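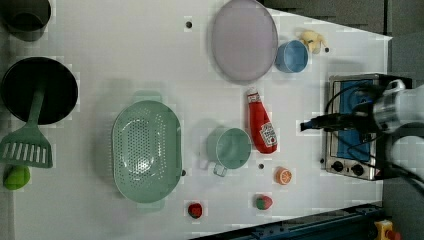

3. Materials and Table Layout

3.1 Object Set

The study used a common stock of 47 household objects, drawn from four groups: cookware, tableware, utensils and food. The food group was made up mainly of toys and packaged goods, so that the same pieces could be used in every session without spoiling. A small number of objects belonging to none of the four groups were added as fillers. Earlier work by two of the present authors (Kuo and Lamptey) had found that people sorting a uniform set of kitchen goods settle on a rule within the first few moves and seldom revise it. The fillers were intended to make that early rule harder to keep.

Figure 2 shows a table with objects from all four groups. The cookware includes a dark charcoal-gray pot and a large round black pan, with a mint-green slotted spatula lying across the pan. A mint-green colander, a lavender-gray plate and a light-blue cup are among the other pieces, and the food group is represented by, among other items, a red ketchup bottle on its side and a lime-green toy fruit. The pale-yellow plush toy next to the cup is a filler.

Objects were chosen according to three requirements. Each had to be light enough to lift with one hand, each had to be familiar to an adult who cooks at home at least once a week, and no object could carry a marking that stated where it should be stored. Color was not balanced across groups. It was allowed to vary as it does in an ordinary kitchen, and some colors therefore appear in more than one group. The spatula and the colander in Figure 2 share a color but were assigned to different groups (utensils and cookware). Participants who sorted by color could be told apart from those who sorted by use on the basis of pairs of this kind.

3.2 Work Surface

All sessions took place at a white table in the test kitchen at Bronport. The tabletop has small black holes in it, which were left uncovered. Pilot participants were asked whether the holes had affected where they put things down, and their answers gave no reason to change the surface. No outlines, mats or tape were used to suggest positions.

The table was wiped down between participants. Shelves and two open crates stood behind the participant and were brought forward only at the start of the putting-away phase described in Section 4.

3.3 Initial Arrangements

Seven initial arrangements were prepared. In each, a subset of the stock was set out so that members of one group were not all placed together, and at least one object rested on or against another. Contact between objects matters for the analysis. A utensil laid across a pan can be treated as part of the pan, moved with it and put away with it, or it can be lifted off first and handled separately. The two responses were coded as "joint" and "separate" removal. The spatula and the black pan in Figure 2 form one such contact pair.

Large pieces were placed before small ones. Ho-yin Pan set out the arrangements from a printed plan, and Lok-yiu Chou checked each one against the plan before the participant was admitted. Small differences in angle were accepted. A difference in which objects touched was not, and the arrangement was laid out again when this occurred.

Bottles and other containers were laid on their sides in some arrangements and stood upright in others. Pilot participants often stood a fallen bottle up before doing anything else, even when it was not in their way. We refer to this as a righting move. Righting moves were recorded but were left out of the sorting sequence, as they did not change the position of the object in any useful sense.

3.4 Participants and Procedure

A total of 31 adults took part. All reported that they did at least part of the cooking in their own household. Each participant completed every arrangement once, in an order assigned before arrival, with a short break after the fourth.

Instructions were read aloud from a card and were limited to two sentences: "Please tidy this table as you would at home. Tell us when you are satisfied." Questions about where a particular object belonged were answered with a repeat of the first sentence. No time limit was set.

After the final arrangement, participants were asked to name the groups they had formed and to say which objects had been hardest to place. Nine participants were later invited back for a longer interview, conducted by Yao-tsung Kao, in which they went through their own results on paper.

3.5 Coding

Every move was coded for the object lifted, the place where it was set down, and the object nearest to it at that moment. Stacking and nesting were coded separately. An object placed inside a pot or colander was counted as nested only if it was released there and remained until the participant announced completion.

The plush toy and the other fillers were given their own code. Participants could return a filler to the table, set it aside, or store it with one of the four groups, and all three outcomes were treated as valid. Where the two coders disagreed, the move was reviewed by a third member of the team, whose decision was final. Results are reported by group in Section 5, with contact pairs treated in Section 5.3.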